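Community Help > Arms and End Effectors > Gripper selection

Two-finger or jointed-finger gripper for mixed desk objects?

Posted by Onni Toivonen, Saturday, May 25, 2024

Our department is evaluating two grippers for a single tabletop arm. The first is a Nomico parallel unit with flat pads. The second is a Dokon unit with jointed fingers. The intended work is the handling of ordinary desk items — pens, mugs, books — on a covered table, with each item lifted and set down at a marked position.

We have completed 433 attempts with the Nomico and 993 with the Dokon. The Nomico holds books more securely by the spine. The Dokon is better with round items, but long thin ones turn in its fingers during the move, and the tip arrives at a different angle from the one planned. Both units were run from the same Rirkix controller at the same speed setting.

We would welcome advice on two matters. First, is the turning of thin items a known limit of jointed fingers, or a matter of settings? Second, is our comparison sound when the number of attempts differs so widely?
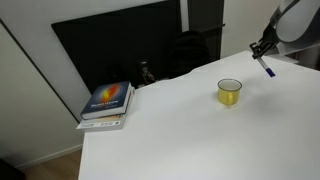

Budget rules permit the purchase of one unit only, and the order must be placed before December. Replacement finger pads may be bought separately under a different account.

Stan Support Desk
Member, Arms and End Effectors

With regard to the first matter, turning is common when a thin item is held at only two points of contact. Please review the following before drawing a conclusion about the hardware.

Check where along its length the pen is gripped. A grip far from the balance point allows the heavier end to drop as soon as the arm accelerates. Then raise the closing force in small steps and repeat the same move at each step. If the angle still changes, fit pads with a shallow groove. A groove 6 mm wide has served well in our own work with markers, although a very slim pen may sit loosely in it.

With regard to the second matter, unequal totals are acceptable provided that success is reported as a rate for each type of item. A single overall figure would mislead if one unit was given more books and the other more pens.

benchtop_lr

Agree about the grooves. Also check the wrist. We blamed the fingers for 2 weeks and the fault was a loose mounting screw.

K. Dokon user

Buy the jointed one. Flat pads are fine for boxes but I would not go back to them for mugs. Cannot comment on the Rirkix controller, have not used it.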